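Planirano Collection Rules

README for the household sorting set, version 4
Maintainer: Siv Dahlgren
Last edited: 7 January 2018

What this covers

These rules apply to every session recorded with the hand-held grippers for Planirano. They cover how a station is set up, how the operator works, and what gets a recording thrown out. They do not cover the fixed arms, which have their own sheet in the Fjeld folder.

The set has 86 sessions so far. Of those, 42 were recorded under version 3 of the rules and are marked "old" in the index. Don't mix old and new sessions in one training split without saying so in your notes.

Before a session

Clear enough table space to set an item down on either side of the box. Use small household items of mixed size and stiffness. Bags, tissue, clips, bottles and snack packets are all fine. Glass is allowed if the cap is on tight. No blades, no open food, no medicine, and nothing with a name or address on it.

Items go into the box as a pile. Do not line them up or turn labels to face the operator. Leave the room as it is, but take down family photos and put away mail.

Check that both grippers open and close fully and that the fingertip pads sit straight. A pad that has started to peel must be replaced before recording, even if it still holds.

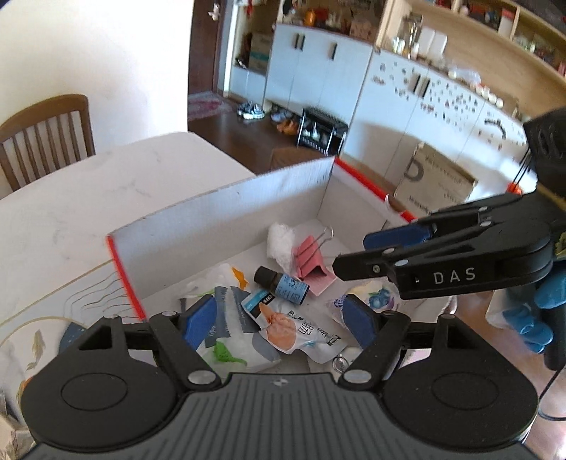 During a session

Start with both grippers open and still. Take one item at a time unless the task card asks for both hands. If an item slips, try again from wherever it landed – don't pick it up with your fingers and put it back. Keep cables to the outside so they don't drag across the pile.

Don't push through a bad grasp. Open, back off and approach again. Failed grasps are kept and labeled, and they count as valid data.

An operator records for no more than 6 sessions in a row, then swaps out.

What gets rejected

A recording is dropped if a bare hand touches an item after the start, if another person's face is in view, if one gripper loses tracking, or if the box is moved by anything other than the task itself. Enter the reason in the log. "Bad" is not a reason.

Labels

Name items by what they are, in lower case: binder clip, key ring, plastic bag. If you can't tell what something is, write "unknown" and leave it. Text on packaging is not transcribed. Tekik imports the label file directly, so keep the column order.

Known gaps

Most sessions use a single box on a flat table. Deep bins are missing, and so is low light. Rarkow has offered bins for April – the task cards for those are still to be written.

Changes to these rules go through Siv.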